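The closet in the small bedroom

May 22, 2022

When we moved to this flat, I promised to myself that the closet in the small bedroom would not become like the one in our old place. In the old place we had a closet where you open the door with one hand and hold the things with the other hand. My husband called it the avalanche. I did not want a second avalanche.

For a while it went well. Then came the winter coats, the box from the printer, the bag of bags, a tent that belongs to my cousin Ramil Lumanlan, and a foot bath which I received as a present and used 2 times. By the beginning of May the sliding door was not closing completely any more, and at night I could see a dark line where it stayed open. It is a silly thing to be bothered by, but I was bothered.

So I took a free morning and emptied it. Everything went on the bed, and what did not fit on the bed went on the carpet. I have read the advice that you should hold each thing and ask yourself what you feel. I tried with the printer box and felt only that I wanted a cup of tea. My own method is more simple. I asked if I had looked for this thing since last year. If I had not looked for it even once, it went to the pile near the door.

The pile near the door became quite big. My neighbour Maureen Inskip took the foot bath, and she seemed very happy with it, so I am happy too. The coats which nobody in our house can button any more went to the charity shop, together with 6 scarves. I kept one grey scarf that my mother knitted, even though it is scratchy. Ramil has been told about his tent. He says he will come for it soon, and until then it lives behind the sofa.

After this I cleaned inside. The closet is white, and white shelves are not kind, they show every mark. I used warm water with a little dish soap and an old T-shirt, and for the corners a dry paintbrush, the flat kind. The track of the sliding door took the longest. Carpet fluff goes into it and becomes like felt. I pulled the worst out with a wooden skewer, then used the thin nozzle of the vacuum cleaner, then wiped between the rails with a cloth wrapped around a butter knife. It took me 30 minutes only for the track. I did not put any oil. The man at the hardware store once told me that oil collects the dust and makes everything worse, and I believed him.

Then I had to decide what goes back, and I will admit that I enjoyed this part the most. I wanted to leave some space with nothing in it. My husband looked at it and asked when I was going to finish. I told him it was finished. He went away and came back with a storage basket, and I sent him away again with the basket.

The rule is now like this. The upper shelf is for soft things that we take out often, so the houndstooth cushion stays there, and the black bag on the right side. The lower part is for the toys, because small hands can reach them and, more important, small hands can put them back.
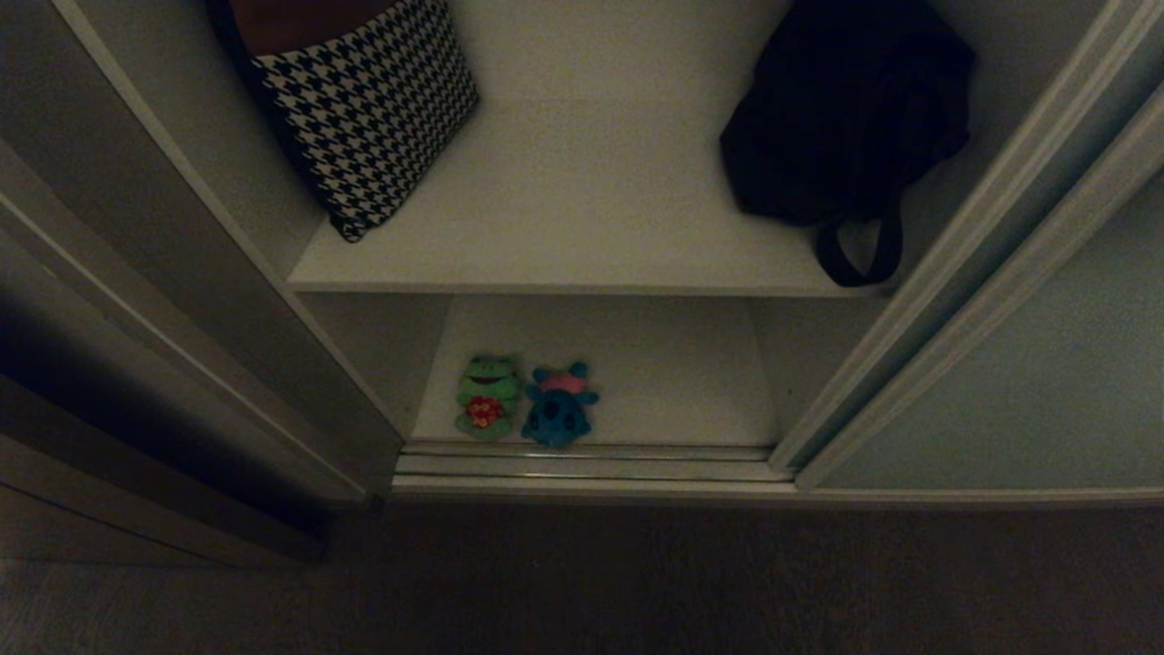
The frog and the blue one have always been together. My daughter does not allow me to separate them, and when I washed the frog last month she sat in front of the machine until it was over. She has other plush toys, of course, but those sleep on her bed and she says they have no need for a house. I did not argue with that.

What I have not solved is the strap of the bag. It hangs down from the shelf, and I can already imagine that one day somebody will pull it and the bag will come down on the head. I was thinking about a hook on the side wall, the type that sticks without drilling, as we are renting. If any of you have used such hooks on painted shelves, please tell me if the paint survived. I had a bad experience in the bathroom and I lost a piece of the wall as large as a coin.

I also want to find a small lamp with a battery for inside. The light in that room does not reach to the back of the closet, and I was looking for my dark blue socks there for 10 minutes before I remembered that the socks have moved to the drawer.

Next is the cupboard under the kitchen sink. I opened it yesterday and closed it again.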